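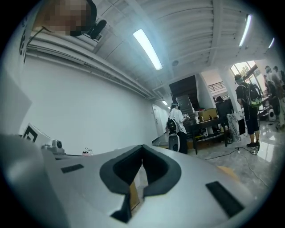
A reader from Gisville wrote in that her cat would put his head through the flap and then back out again, and she wanted to know how long to leave it propped open before switching the lock on. Leave it open until the cat has gone through in both directions on at least 3 separate days. Steps 1 to 6 cover the whole training period. If your cat already uses a flap at another door, start at step 4.

Section 4. Getting your cat used to the Lerkinari flap

Before you start
The flap must be fitted and the batteries in place (Section 2). The microchip must be stored in the flap's memory (Section 3). If your cat has not been chipped yet, you can still do steps 1 to 3 with the lock set to OFF.

1. Set the lock dial to OFF. The status light goes out after 12 seconds.

2. Prop the flap fully open with the plastic stay from the accessory bag. Push the stay in until it clicks. Do not use tape on the inner frame, as it leaves glue on the chip reader.

3. Put a small amount of food on the far side of the door and let the cat find it. Do this at normal meal times. Do not push or carry the cat through.

Note: Kittens and short-legged cats may need a step on the outside. The drop from the bottom of the opening to the ground should be no more than 12 cm.

4. Take out the stay and let the flap hang closed. Hold it partly open by hand the first few times, then a little less each time. Most cats learn to push within a week or so. Older cats can take longer, and a cat that has had its tail caught in another flap may take longer still.

5. When the cat pushes the flap without help, turn the dial to IN ONLY for one evening. The lock makes a click when it reads the chip. Some cats stop at the sound. If yours does, go back to OFF for two days and try again.

6. Turn the dial to AUTO. The flap now opens only for stored chips. Watch the first few trips.

CAUTION: Do not use AUTO until the cat has come in through the flap with the lock working. A cat that is shut out overnight may look for shelter under cars or in sheds.

CAUTION: Keep cats indoors after surgery for as long as your veterinarian tells you to. Set the dial to LOCKED and remove the knob.

Homes with more than one cat

Train the most confident cat first. The others will often follow without food. The memory holds 12 chips. If one cat guards the flap and keeps another from using it, move food bowls and litter boxes well away from the door – the other end of the house if you can.

If you use the Gitix collar tag in place of a chip, check the collar fit every week on a growing kitten. The tag must hang free under the chin. A tag that has slid around to the back of the neck will not be read.

If the cat stops using the flap

Check the simple things first. Weak batteries make the lock slow, and a cat that bumps its nose on a locked flap may not try again for days. Wipe the tunnel with warm water only. Strong cleaners leave a smell that many cats avoid. Look for a strange cat sitting near the door, mostly at dawn and dusk.

If none of this helps, go back to step 2. A cat that has also stopped eating or is hiding should be seen by a veterinarian.

The Kütt draft brush is sold separately. Fit it after training is finished – it makes the flap harder to push. See Section 5.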